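The Arm That Stopped Too Late

By Ásdís Skov
Sunday, June 3, 2018
99 shares | 2 comments

The gripper was told to halt above a bottle. It halted, then dropped nine millimeters more before the brakes held. The bottle survived, but the test was called off.
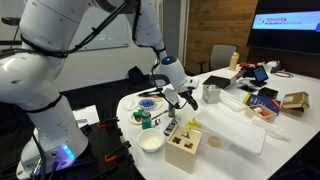
The gripper over the green bottle, with the shape sorter nearby.

Engineers at Drivach, which wrote the stop routine, traced the drop to a brake signal sent late. The arm's own log showed a clean stop, so the fault went unseen for two days. A technician at Clalell found it by checking the log against a separate timer.

Table work makes a small error matter. Plates and cans leave little clearance, and people reach in to reset them.
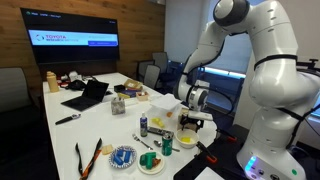 Plates, a soda can and silverware share the table with the arm.

Drivach has changed the order of the commands. Until the fix is checked, hands stay off the table while the motors have power.

Comments

Dal Bello: We had the same late brake on a packing line. Check the timer first.

Drallum: Does the new order slow down a normal stop?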